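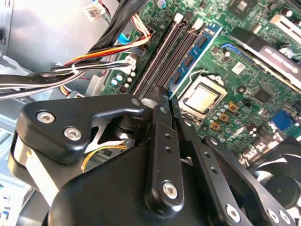

Gripper at the memory slots, with one module seated and the slot to its left empty.

Setting up the Gondley gripper kit for RAM work

The Gondley kit is sold as an add-on for small arms. It comes with the gripper, a wrist camera mount, a control board and a license for Tokutow, the software used to teach and run motions. This page covers teaching the arm to approach and pull a memory module in a desktop case. It assumes the gripper is already bolted on and Tokutow can see it.

Before you start

Shut the computer down, unplug it and hold the power button for a few seconds. Lay the case on its side with the open side up. Clamp it or set it against a stop so it can't slide. Ground the case and the arm to the same point. The kit's ground lead is short, so you may need to buy a longer one.

Take a look at the cables near the memory. Anything that crosses the path of the fingers should be tied back. In most desktops the main power bundle runs close to the end of the slots, and the gripper housing is wide enough to push on it.

Use a board you can afford to lose for the first day.

Step 1. Set the jaw opening

Open Tokutow and go to Tool, then Jaw. Set the opening to 57 percent. This clears a bare module on both sides and leaves space for the slot latches. Modules with tall heat spreaders need more, and you will have to find that value by hand.

Step 2. Teach the approach

Switch the arm to free drive and move it by hand until the fingertips are above the module. Save this as point A. Lower the arm until the tips are level with the top edge of the module and save point B. Watch the outer parts of the gripper on the wrist camera as well as the tips. The linkage bars stick out to the sides and can touch the CPU socket lever or a fan before the tips reach anything.

Set the speed between A and B to the lowest value. You can raise it later.

Step 3. Release the latches

The gripper can press a latch open with one closed finger, but this is the least reliable part of the kit. We open the latches by hand and let the arm do the pull. If you want to automate it, teach each latch as its own point and run them one at a time.

Step 4. Grip and pull

Close the jaws with the force limit at 2. Lift straight up along the axis of the slot. If the board is tilted, use Align to Tool in Tokutow so the lift follows the module. If the software stops with error 106, the force limit was reached. Back off and check the latches before trying again.

Compared with the Pinto

We used the Pinto gripper before this one. It is narrower and fits better in small cases, but its software has no force limit per step. The Gondley is easier to teach. Replacement fingertips for both are sold by Fiston.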